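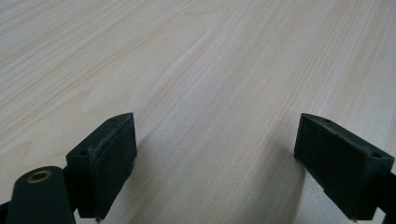

The open fingers of the hand-held gripper over a wooden tabletop. The pads are dark gray and feel-like cloth.

The data team at Zovine works in two rooms above a bicycle shop. Their task is to collect examples of ordinary table work, such as picking up a spoon or closing a jar, so that a learning system can later do the same with an arm. I spoke with the woman who leads the collection. She asked me not to print her name, and she made tea before she would answer anything.

I asked first how long one example takes. "The movement is short," she said. "Nearly always it is under 30 seconds. But then you put the objects back in another way, and you must think about which way you did not try yet. That is the slow part."

On a good day one person records 200 examples. Her own best day was 261, in April, and she does not recommend it. "In the last hour I was doing every grasp from the same side. I looked at them the next morning and I removed many. The system would learn that I was tired."

The gripper is held in the hand and has a camera on it, so the recordings show the two fingers and whatever is in front of them. She prefers this to moving a robot arm by remote control, which she did for two years at Nivby. "With the arm I was always waiting. With this one I feel the weight of the cup. My hand corrects itself before I decide."

We talked for some time about the pads. Felt gives a soft hold on glass and painted things, she explained, but its edges become ragged with use. She keeps a written record of every change of pads – the date, the tool, the person who did it. At Pekance, a partner company, they wanted to have new pads each morning. She was against it. "A robot in a kitchen will not have new pads each morning. Let the examples have some old ones also."

Mistakes are a more difficult question. Her team keeps a dropped object in the data if the person picks it up again and finishes. If the person stops, the recording is deleted. The project with Caruso has stricter rules, and there every drop is thrown away. "I follow the rules of the client," she said, "but I told them my opinion."

New collectors train for nine days. They begin with blocks and finish with cloth, which everybody finds hard. I wanted to know what she looks for in a person. She thought about it and poured more tea. "Somebody who can put a cup in a new place each time. Most people have a favorite place, and they don't know it."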